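How Does a Download Get to Your Computer?
By Debora Testa
For readers 8 and up
Posted 7/30/25

Last May I was downloading a game called Wavemport and the progress bar got to 52 percent and sat there. I stared at it. I got a glass of water, came back, and it still said 52. So I started wondering what was going on in there (I always do this, it's why my dinners burn), and then I wrote it all down for you.

You've probably downloaded hundreds of things. Games, songs, a worksheet your teacher posted, a picture of your cousin's hamster. You click, you wait, and it's there! But the file was sitting on a different computer a moment ago, maybe one that's really far away. How did it get to yours?

First, who are you asking?

The computer that keeps the file is called a server. It's a computer a lot like yours, except it usually has no screen and lives in a room with plenty of other servers. Its whole job is to wait for somebody to ask for something and then send it. The Wavemport server is 2000 miles from my kitchen, and my question got there faster than I could say the word "server."

Your question is called a request. When you click the download button, your computer writes a very short message that says something like, "Hi, please send me the file called wavemport, and by the way, my address is such-and-such." The address part matters a lot. Every device on the internet has to have an address so that answers know where to go, and it's called an IP address. It looks like a bunch of numbers, or sometimes numbers and letters mixed together. In lots of houses everybody shares one address on the outside, and the router, the box that makes your Wi-Fi, sorts out who asked for what.

Chopping it up

Now the server has your request and it finds the file. You might think it sends the entire thing down the wire in one long squirt, like toothpaste. I thought so for years! But the file gets chopped up first, into little pieces called packets.

Let's make up a small file so we have something to work with. Say it's a drawing of a whale, and say it gets chopped into 700 packets. A big game would have way, way more than that, but 700 is enough for a whale.

Why chop? Think about a road with one lane. If a truck as long as your whole town came down that road, every other car would be stuck behind it until it had gone by. With small packets, everybody takes turns. One of your packets goes, then a bit of your neighbor's movie, then another one of yours, then a bit of somebody's email. It happens so quickly that it seems like everyone is going at once.

What's written on a packet

Every packet carries a small piece of the file, and it also has some notes stuck on the front. These notes are called the header. They say where the packet is going, where it came from, and which part of the file is inside. There's also a number in there for checking that nothing got scrambled on the way. I'll come back to that one. 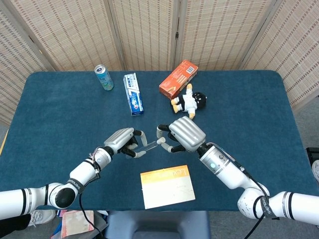
Packets have to be put back in order at the end, and that part is trickier than it sounds. They all leave the server in a nice line, but they don't always stay in line. Packet 12 might take one route and packet 13 might take another, and if there's a traffic jam on the first route, 13 shows up early. Look at that tall folding screen standing behind the blue tablecloth. It's made of separate panels, but they're joined with little metal hinges, so one from the middle can't wander off and end up on the outside. Packets don't have hinges. The only thing that tells your computer where a packet belongs is the numbering in its header, so your computer reads that, saves a spot for anything that's still missing, and slides each piece into place. In the end the whale has its tail at the tail end.

Who decides which way to go?

Between you and the server there are lots of routers. They're cousins of the box in your house, only much bigger and much busier. When a packet arrives, a router reads the address and passes it to another router that's a bit closer to where it needs to be. Then that one does the same thing. No router knows the whole trip! Each one only knows a good next step.

My friend Bakari Sang grew up in Clestden and he told me it's like asking for directions there. You ask at the bakery how to get to the lake and they say, "Go up to the post office and ask them." At the post office they say, "Over the bridge, then ask at the boat shop." You get there fine, and every person only had to know one little piece of the way.

Uh-oh, one went missing

Packets get lost. It happens all the time. Sometimes a router has too much to do and has to drop a few. Sometimes the Wi-Fi signal is weak in your bedroom, or there's a thick wall in the way, and the packet gets too messed up to read.

Let's go back to the whale. Your computer has been getting packets and sending little "got it!" messages back to the server the whole time. Now suppose packet 483 doesn't come. Your computer has 482 and it has 484, and there's a gap. So it keeps telling the server, "I've got everything up to 482," and after hearing that a few times the server figures out that 483 must be lost and sends another copy. If the server hears nothing at all for a while, it sends the copy anyway.

So your whale won't have a hole in it. It might just take a tiny bit longer.

I should say that some things on the internet don't do it like this. If you're on a video call with your grandma and a bit of it goes missing, there's not much point in sending it again, because by then she's saying something else. The call just skips ahead, and you see her face go blocky for a second. But for downloads, every piece has to get there. A game with one piece missing might not even open.

Checking for mistakes

Remember the checking number? It's called a checksum and I think it's the cleverest part. Before the packet leaves, the sender does some math with everything inside it and writes the answer in the header. When the packet gets to you, your computer does the same math. If the answers match, great, it keeps the packet. If they don't match, something got changed along the way, and the packet goes in the trash and has to be sent again.

You can try a simple kind at home. Pick a short word and turn every letter into a number, so A is 1, B is 2, C is 3 and so on. Add them up. CAT is 3 plus 1 plus 20, and that makes 24. Write CAT 24 on a piece of paper and give it to a friend. If somebody sneaks in and changes it to BAT, your friend adds it up, gets 23, and knows something's fishy!

(Now see if you can find a way to fool it. What happens if the sneaky person changes CAT to ACT? Real checksums can be fooled sometimes too, so lots of downloads get a bigger, tougher check on the whole file after it's all put together.)

So why did mine get stuck?

Back to 52 percent. The progress bar is your computer's way of showing how much of the file it has so far. Mine had a little more than half of Wavemport. The bar stops when new packets stop coming, or when they come so slowly that the number can't change yet.

It could have been a busy server, with loads of people asking for the same file. It could have been my Wi-Fi. My router is an old Calberg and it sits behind the couch, which is a terrible place for a router, and I know that. Couches and walls and big metal things like refrigerators can all make the signal weaker. I moved it up onto the bookshelf and the bar started creeping along again. 53! 54! I can't promise it was the bookshelf that fixed it, but I left it up there.

Things you can try if your download gets stuck

Wait a minute or two first. Lots of them sort themselves out.

Move closer to the router, or ask a grown-up if the router can go somewhere more open.

Check if somebody else at home is downloading something huge. You're sharing the road!

Look for a pause button. Pausing and starting again makes your computer ask for the rest of the file with a fresh request, and many downloads can pick up right where they left off.

Ask a grown-up before you download anything new, and get it from the place that made it. A copy from a strange website can have nasty stuff added, and a packet's checksum won't warn you about that. It only tells you the packet got to you the way it was sent.

Words to know

Server: a computer that waits for requests and sends things out.

Request: the message your computer sends to ask for something.

IP address: the numbers (and sometimes letters) that tell packets where to go.

Packet: one small piece of a file, plus its notes.

Header: the notes on the front of a packet.

Router: a machine that passes packets along to the next stop.

Checksum: a number used to check that nothing changed on the way.

Next time I'm going to write about where a file goes when you delete it. A reader named Bortolotti wrote in to ask me that, and it's a really good question.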